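Home Projects Reports Students Contact

Reusing Rinse Water in the School Greenhouse
Final report, March
Cleiton Batista and Begoñe Salcedo

Our project looked at whether rinse water from the Tasura building kitchen could be used on seedlings. The greenhouse uses tap water for everything, and the bill went up last year.

We planted 85 bean seeds in 2 trays. Tray A got tap water and Tray B got rinse water that had passed through a sand filter. Both trays sat on the same shelf and were watered at 4 in the afternoon. We measured stem height with a ruler and wrote the numbers in a notebook.

For the first 30 days there was little difference. After that the leaves in Tray B started to yellow at the edges. Rodrigo Moya, our lab teacher, thought it was salt from cooking. We tested the water with strips and the salt reading was higher than we wanted. Mixing it half and half with tap water brought the reading down, but we ran out of time to grow a second set.

The sand filter clogged twice. Next time we would put a cloth over the top and change it every week.

We presented the project at the Quintana open day, along with the other classes.

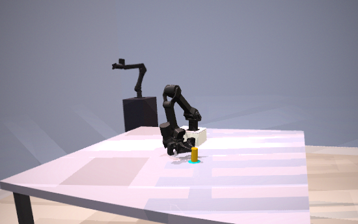 Fig. 3. Simulated arm, table and cylinder.

Our filter drawings and height tables are in the appendix. Abilio Cifuentes lent us the test strips.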